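Allotment portal: rank list shows but college choice page stays blank
Status: Resolved
Opened: March 2019
Product: Astolley Admissions, applicant module
Reported by: Ilesthorpe School of Nursing and Allied Health

Summary
Applicants in the second allotment round can log in and see their rank, but the college choice page loads with no rows. The Save button is active. Saving the blank page returns error 400. The first round was not affected.

Steps to reproduce
Log in as an applicant with a published rank. Open Choices, then Round 2. The table header appears with nothing under it. Same result in 3 browsers, with and without cached files.
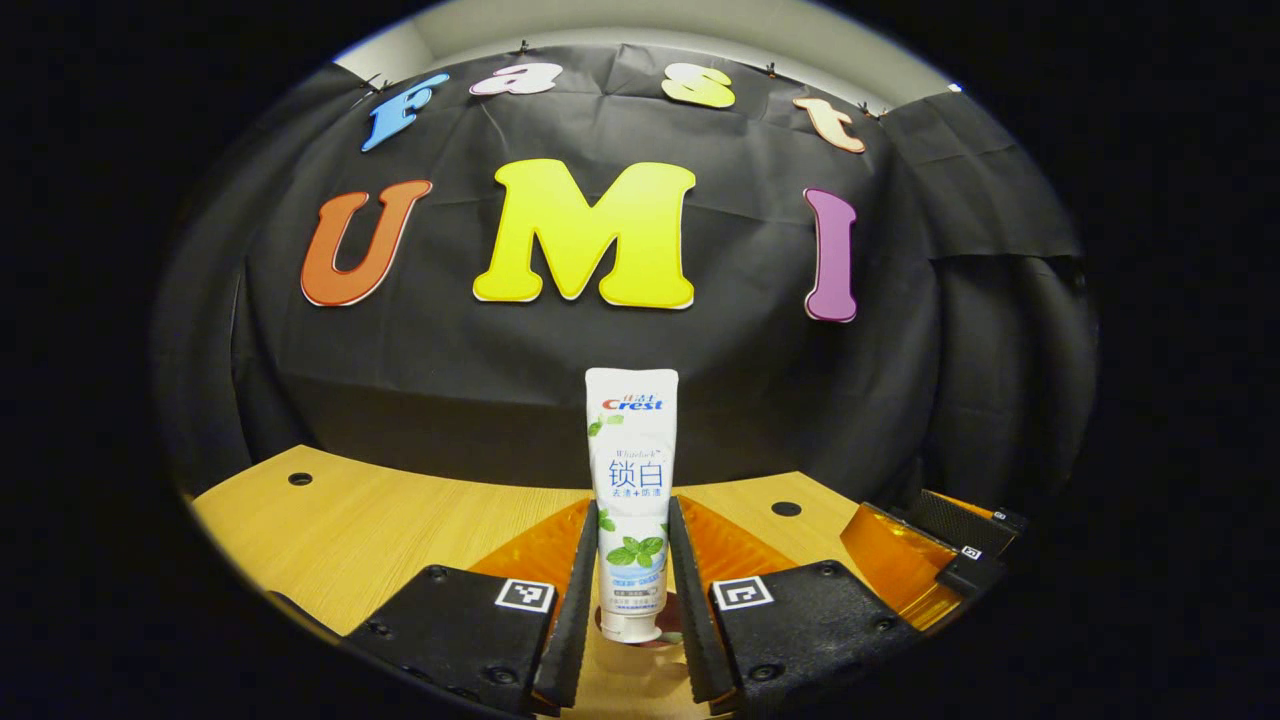

Reading time: 2 min

First reply, Tsutomu Morikawa, portal support
Rank data is fine. The choice table is built from the seat matrix, and the matrix for round 2 has no entries for physical therapy or optometry. Please confirm whether the file was uploaded from the Wornstead office or through the Hirose import tool.

Reply from reporter
Import tool. The log says "completed" with 14 rows skipped. We did not open the skipped rows.

Second reply, Tsutomu Morikawa
All of the skipped rows use the old course codes, retired in August. The importer drops a row with an unknown code and still reports success. Replace the codes using the mapping sheet under Admin, Reference, then run the import again with "Overwrite round" checked. Do not republish the rank list. That resets the fee status of applicants who have already paid.

Reply from reporter
Import rerun, no skipped rows. Choices now load for the 5 test accounts. One account needed a logout first.

Resolution
Seat matrix corrected by customer. Separate request filed to make the importer stop on unknown course codes. Choice deadline extended by the school on its own notice page.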